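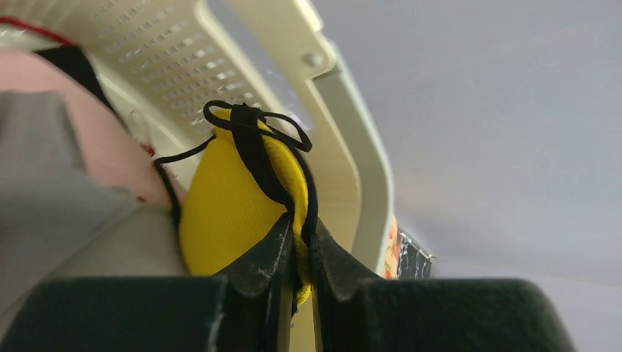

I finally sat down in December and wrote a real budget for year two of the sorting arm, and I had so much fun doing it that I'm putting the whole thing up here.

The arm itself is paid for, so this is all the stuff around it. My total came to 3049 dollars, and nearly half of that is one line: a second gripper from Gevden. I went back and forth on this! Murray Landry kept telling me to buy a spare set of fingers and stop there, and he has a point, but swapping a whole gripper takes me two minutes and changing pads takes most of an evening (glue, clamps, waiting, more glue).

Pads are the other thing I got wrong last year. I had them down as a one-time purchase. They're foam, they scuff, and soft goods are harder on them than I guessed. So I've put in 16 pads from Dalach, enough to change them on a schedule.

I also moved shoes up the list. I had planned to stay with fabric until summer, but picking a shoe up by its side wall, one finger in and one finger out, is such a nice problem that I couldn't wait. It costs very little to add, too. Thrift store pairs, mostly, in as many shapes and linings as I can find. 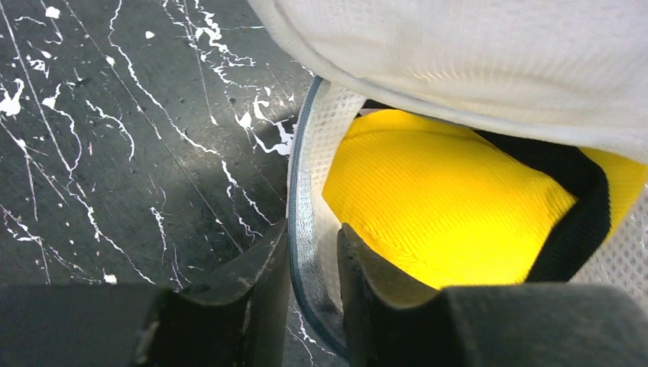 What I'm leaving out

A new table. Encarnación Bravo offered me a good price on one from the Peñalver shop, and I'd love it, but the old black one with the white splatters is flat and solid and it can stay. The Menon light panels are off the list as well. I'll look at those again once the gripper is here and I know what shipping did to me.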